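3.2 Display and handling losses in small retail shops 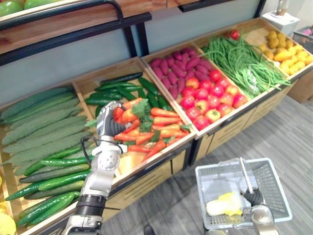
Figure 1. Angled produce crates in a shop display.

Losses of fresh vegetables between the wholesale market and the kitchen are usually studied at the level of the cold chain, and the last step, the shop display, receives less attention. In our study we followed this last step in shops supplied by two wholesalers, Dristari and Olleck. The shops have no cooled shelves for vegetables, so the product stays at room temperature from the morning delivery until closing. The most common furniture is a row of wooden crates that lean toward the customer (Figure 1). With this type of crate the product lies in a pile, and the lower layers carry the weight of the upper ones. Also, two crops can share one crate, as with the bitter gourds and cucumbers in the figure, and then the customer who wants one crop can easily move the other. For this reason we recorded losses for each crop and not for each crate.

The records were made by the shop staff on a paper sheet, which was designed by Noura Moussa and tested in March in one shop of the Srour group. On the sheet the staff wrote the weight of each delivery, the weight of the product removed from sale, and the main cause of removal. We gave four possible causes: softening, skin damage, yellowing and mold. When two causes were present, the staff had to choose the one they noticed first. We know that this rule is a simplification, and we come back to it in Section 5.

In total we received 2,689 sheets. After we removed the sheets with a missing weight or a cause that could not be read, 2,396 sheets remained for the analysis. Most of the excluded sheets came from the first weeks, when the staff were still learning the method. We did not try to fill in missing weights from the invoices, as the invoices give the weight before trimming.

For cucumbers the main cause of removal was softening, and it was usually found at the stem end. For bitter gourds the main cause was yellowing. The skin of this vegetable is uneven, and we expected that rubbing between the fruits would be the larger problem, but skin damage was rarely recorded. It is possible that customers accept small marks on bitter gourd more easily than on cucumber – we did not ask them, so this remains an open question.

The habit of refilling also had an influence. In some shops the new delivery was put on top of the old product, while in others the crate was first emptied and the old product was placed on top. The second method takes more time in the morning. Aaliyah Lévesque, who visited the shops during the study, noted that the staff often changed from the second method to the first when the delivery came late. Our sheets do not show which method was used on a given day, and therefore we compare shops only by the method that the manager described to us at the start. The results of this comparison are given in Section 4.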